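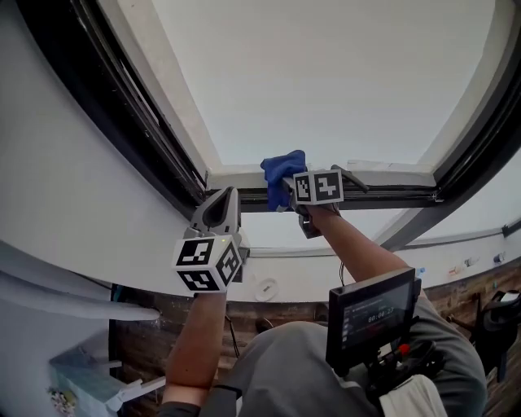
Blue cloth on the bottom rail of an open roof window

Loft room hire at Clesalley: your questions

Last tidied up in April. If its not on here, email Olga Ocampo and she'll get back to you, usually same day, not Saturdays.

Where is it?

Top floor of Clesalley, side door, the green one on Kerine Lane. Not the shop entrance. The shop can't let you up, please don't ask them.

Is there a lift?

To the second floor, yes. Then one more flight, 14 steps, handrail on the left going up. We know this rules the loft out for some people. The ground floor room is the same price and has level access from the yard. Ask for that one when you book.

How many people can you fit?

59 standing, and that's the fire limit so no wiggle room. 25 round tables. If you want rows of chairs facing the front, somewhere in between, depends how much leg room you like. Babies in slings count as people, sorry.

What does it cost?

£25 an hour weekdays before 5pm. Evenings and weekends are on the price sheet, which changes, so ask for the current one. Minimum two hours. Regular weekly groups get a bit off after the first month. Local schools too.

Do I pay a deposit?

For parties, yes, £200, back to you within a week if the room's left as you found it. Classes and meetings, no deposit. We've kept a deposit twice in all the time we've been doing this. One was candle wax.

So no candles?

No candles. Birthday cake candles are fine, blow them out, bin them.

Can we get in early to set up?

Your booking includes set up and clear up. So if guests come at 2pm and you need an hour for balloons, book from 1pm. People get caught out by this all the time. If there's nobody in before you Olga can sometimes give you 15 minutes free but don't plan on it.

What's in the room?

Folding tables, stacking chairs, a whiteboard on wheels, pull-down screen, projector (HDMI only, bring your own adaptor if your laptop needs one). Small speaker. Extension leads in the cupboard by the door. Please wind them up properly after.

And the kitchen?

Kitchenette really. Kettle, urn, fridge, microwave, sink. No oven. Mugs and side plates but not dinner plates. Tea towels, bring a couple. There's washing up liquid under the sink, if it's run out tell us and we'll refill it.

Can we bring our own food? Alcohol?

Food yes, any caterer you like. Alcohol yes if you're giving it away. Selling it needs a licence and you'd have to sort that yourself, with plenty of notice. Prastusico downstairs do sandwich platters and will carry them up, order with them direct.

Does it get hot up there?

In summer, yes, it's a loft. Roof windows open and there are blinds on all of them. Two floor fans in the cupboard. Open the windows at both ends first, then the fans, makes a big difference. In winter the heating is on a timer and comes on for your booking, you don't have to touch anything. Please don't touch anything.

How do the roof windows work?

Bar at the top of the window, pull down gently. There's a pole for the high ones, hung on the hook behind the door. Pole goes back on the hook please, it went missing for most of last winter. Close all of them before you leave even if its a lovely evening. Rain gets on the floor and the boards swell.

Is it dark enough for films?

With blinds down, nearly. Fine after tea time. Midday in June you'll get light round the edges and the picture looks washed out.

Music and noise?

Fine till 10pm. After that, voices only, neighbours on the Amoah side have bedrooms right up against our wall. Out by 11pm. Drum kits no, sorry. Acoustic guitar, keyboard, choir, all good. We have had a choir in on and off for years and no complaints.

Can I stick things to the walls?

White tack on the painted walls, ok. Nothing on the beams, no tape, no pins. There are hooks along the beams already, use those for bunting. No confetti, no glitter. Especially glitter.

Do we have to clean?

Sweep, wipe tables, take your rubbish with you. Bins in the yard are the shop's and they get charged for overfilling. Brush and mop in the tall cupboard. Spills on the boards, wipe up straight away, dont leave them for the mop. You don't need to do windows or loos.

Parking?

None of ours. Loading bay out front for 20 minutes. Car park behind the library is pay and display and free after 6pm, check the sign. The 730 bus stops at the end of the lane.

Is there wifi?

Yes, code is on the card by the light switch. Good enough for a video call. Less good in the far corner by the screen, which we know is the annoying corner.

Dogs?

Assistance dogs always. Other dogs ask first. Puppy classes, we tried, not again.

How do I cancel?

Email. More than two weeks before, full refund. One to two weeks, half. Less than a week, nothing back, but if someone else takes the slot we'll refund you what they pay. Moving your date once is free if the room's available.

How do I book?

Email Olga with the date, times, numbers and what it's for. Say if you need the projector so she can check teh bulb. You'll get a form and an invoice, room isn't yours till the invoice is paid. Door code comes by text the day before.

Can I see it first?

Yes please do. Weekday mornings are best, between classes. Drop a line first so someone's there to let you in.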